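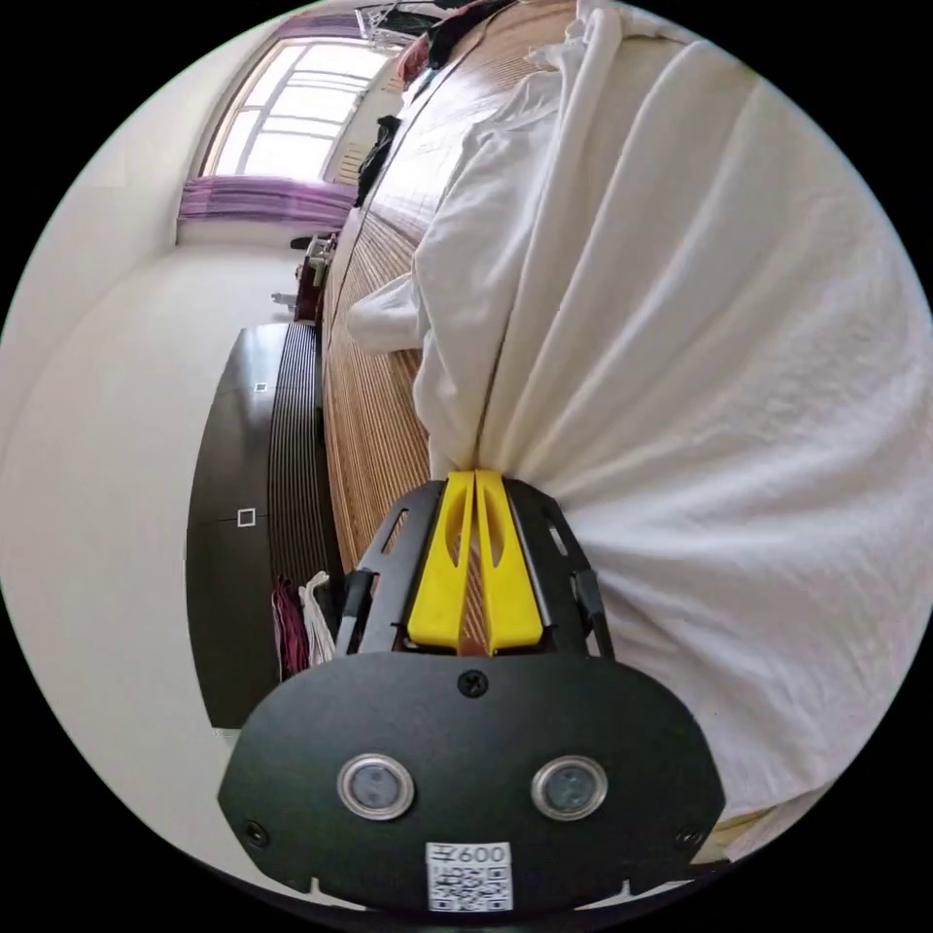
*Der Greifer hält die Decke an einer zusammengerafften Falte fest.*

Seit November sammle ich mit drei anderen Leuten Beispiele für Jerkska. So heißt bei uns das Modell, das lernen soll, ein Bett zu machen. Meine Aufgabe klingt einfach: Ich führe den Greifer mit der Hand, die Kamera daran nimmt auf, und später schaut Bleddyn Gough die Aufnahmen durch und sagt mir, welche er nicht will. Er will viele nicht.

Am Anfang habe ich gedacht, dass das Schwierige der Roboter ist. Jetzt denke ich, das Schwierige ist der Stoff. Eine Tasse bleibt eine Tasse, auch wenn man sie dreht. Eine Decke hat nach jedem Griff eine andere Form, und ich muss jedes Mal neu entscheiden, wo ich anfasse. Caroline Urio hat mir geraten, eine Falte zu suchen, die schon ein wenig hoch steht, und die Finger erst dann zu schließen. Das mache ich seitdem so. Wer von oben flach auf das Tuch drückt, bekommt meistens nur die Matte zu spüren.

Die Bambusmatte ist ein Thema für sich. Auf einer glatten Matte rutscht das Tuch gern mit, wenn man an einer Ecke zieht, und das ist für unsere Zwecke gut, denn in den Wohnungen liegt eben nicht immer ein straffes Bettlaken. Kleider auf dem Bett lassen wir auch liegen. Animau hatte früher alle Beispiele in einem leeren Zimmer aufgenommen, und das Modell war danach in jedem normalen Schlafzimmer verloren.

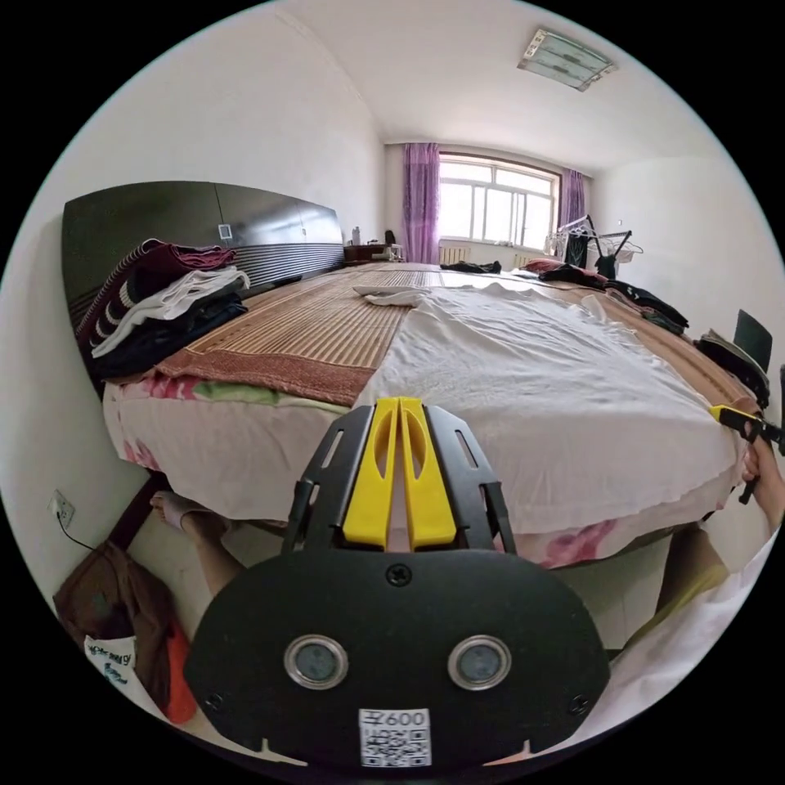 *Weißes Tuch auf der Bambusmatte, rechts am Bettrand ein zweites Werkzeug mit gelber Spitze.*

Mit zwei Greifern arbeite ich langsamer, als ich möchte. Die rechte Hand ist bei mir sicher, die linke macht kleine unnötige Bewegungen, und solche Bewegungen lernt das Modell leider mit. Deshalb gilt unsere Regel: Wenn ich zögere, halte ich beide Hände still, zähle bis 3 und mache dann weiter. Eine Pause kann Bleddyn herausschneiden. Ein Zittern mitten im Griff kann er nicht herausschneiden.

Bis heute haben wir 3.722 Aufnahmen, davon sind 1.479 angenommen. Die Zahl hat mich zuerst traurig gemacht. Seren Bevan findet sie normal, bei Tassen war es am Anfang auch nicht besser. Die meisten Ablehnungen haben denselben Grund: Man sieht nicht, wo der Griff beginnt, weil eine Falte vor der Kamera liegt.
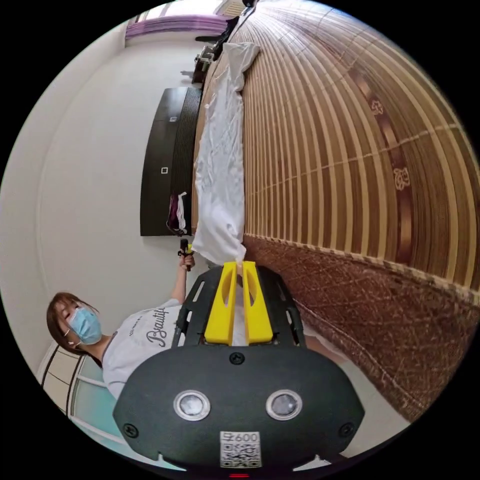 Was ich noch nicht gut kann, ist das Ende eines Beispiels. Wann ist ein Tuch fertig gelegt? Ich würde immer noch eine Kante glätten und noch eine, aber dann wird die Aufnahme zu lang, und das Modell glaubt am Ende, dass man nie aufhört. Wir haben jetzt 80 Sekunden als Grenze vereinbart. Für ein kleines Tuch reicht das gut — für die große Decke muss ich mich beeilen, und beim Beeilen mache ich wieder Fehler mit der linken Hand.

Nächste Woche probieren wir Kissenbezüge. Caroline meint, man soll zuerst die offene Seite suchen. Ich habe es ohne Greifer, nur mit zwei Fingern pro Hand, zu Hause am Küchentisch geübt und bin nicht zufrieden. Wenn jemand von euch einen Trick kennt, schreibt ihn bitte in die Kommentare.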